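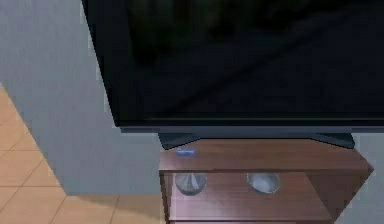 *Fig. 11. Television on its two feet, switched off.*

## 4. Placing the television and the Dikesura receiver

Please read this whole section before you connect anything. The work takes less than one hour if the cables are already in the room.

### 4.1 Choosing the place

1. Put the television on a flat and strong surface. Both feet must stand fully on it.
2. Leave a hand's width of free space behind the set, so the plugs are not bent.
3. Sit down where you will usually watch and look at the black screen. If you see a bright window in it, turn the set a little or move it to another wall.
4. Place the receiver beside the television or on the shelf below. Do not place it on top of another warm device.

**Caution:** Do not lift the television by the screen. Hold it by the lower corners, and ask a second person for help.

### 4.2 Connecting the cables

1. Pull out the power plug of the television.
2. Connect the short cable from the port OUT 1 of the receiver to any free HDMI port of the television. Remember the number of this port, you will need it in 4.3.
3. Screw the antenna cable to the port ANT. Use only your fingers. Pliers can damage the thread.
4. Connect the power supply marked 3664 to the receiver. The older supply of the Skarkis model has the same plug but gives a lower voltage, and the receiver will restart again and again.
5. Plug in the television first and then the receiver.

**Note:** If the antenna cable is longer than 71 feet, the signal may become weak. In this case please order the Prirkeck line amplifier, which is connected between the wall socket and the receiver.

### 4.3 First start

1. Press the power button on the receiver and wait until the light becomes green. The first start takes longer than the later ones.
2. With the remote control of the television, choose the HDMI port from step 2 above.
3. Choose your language and press OK.
4. Start the channel search. The receiver can store 2000 channels, so it is not necessary to delete any of them now.
5. When the search is finished, press EXIT two times.

If the screen stays black, check the port number again. This is the most common mistake.

## 5. Rooms with glass doors 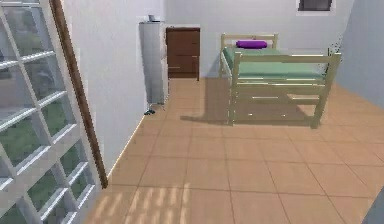
Tuominen, September

This section was added after the second printing, and the old paper manual does not have it. Many customers wrote to us about weak contrast in the afternoon.

1. Do not place the screen directly opposite a glass door. A side wall is better.
2. If only the opposite wall is possible, hang a light curtain at the door and close it while you watch.
3. Open the menu *Picture > Room light* and choose *Day*. In the evening, change back to *Normal*.
4. Do not lead the antenna cable through the door gap. The door will press on it and the inner wire can break. Use a flat window cable or a wall passage.

**Caution:** Direct sun can heat the receiver. If the warning *TEMP* appears, switch it off, move it to the shade and wait until the housing feels cool before you switch it on again.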